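Looking After the Arm Cell: Your Questions

I'm Sharada Unnithan and I keep the small arm cell at Pirkero running. It's one arm, a two-finger gripper, a wrist camera and a simulated copy of the whole thing that we call Issa. I get the same questions over and over (I don't mind!), so I finally wrote them down.

Do I have to try everything in Issa first?

Yes please. Every new pick goes through the simulator before it goes anywhere near the real arm. I ask for 10 clean runs in a row. If run nine goes wrong, start the count again. I know, I know.

How often do the fingers get checked?

Every Saturday morning, and again after any bump. I wipe them down, look along each one for a bend and close them slowly with nothing in between. The tips should meet flat. If you see light at one corner, stop and come find me.

Can I swap the fingers myself?

Sure, once I've watched you do it. Park the arm, kill the power at the cell (the software stop doesn't count), and wait for the gripper light to go out. There are 2 screws per finger and they're easy to drop, so put a tray underneath. Snug is fine -- please don't lean on the wrench, I've already drilled out one stripped screw and it ate my whole afternoon.

I swapped the fingers and now it grabs in the wrong place. What did I do?

Probably nothing terrible. The usual culprit is the finger length in the settings. The long pair is 115 mm and the short pair is shorter, and the controller has no idea which ones you put on until you tell it. Change it in Flirkeck, save, then change it in Issa too. Those two don't talk to each other, and yes, it's on my list.

Why does the wrist view in Issa look so plain?

Because I stripped it down in May. The fancy lighting made it crawl on the older computer, so now everything is flat and simple and round things come out a bit faceted. It's still good enough for checking your approach. What I look at is whether I can see both fingers, how wide they're open, and whether the thing I want is anywhere near the space between them. If it's way off in a corner, I back up and fix the approach before I touch the close command.

The view is mostly one dark color. Is the camera broken?

In Issa, no, you're most likely just very close to a big surface. Raise the arm a little and look again. On the real cell, check the lens for smudges first, then the cable where it bends at the wrist. That cable is the part I replace the most.

When does it need grease?

The gripper slides get a tiny dab every 200 hours of running, or some time close to that. The hour counter is on the second page of the Flirkeck menu. Use the tube marked Skurkau in the top drawer. Anything else gums up and then I have to clean it all out with a toothbrush.

It stopped and won't restart. Now what?

Write down the message before you clear it! Then check the door switch, which has a habit of sitting just short of closed. If it still won't go, leave it parked and put a note on the door with your name and what you were running. 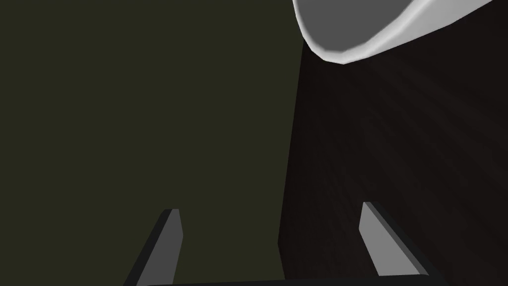

Wrist view in Issa, fingers open, with part of a white curved object at top right.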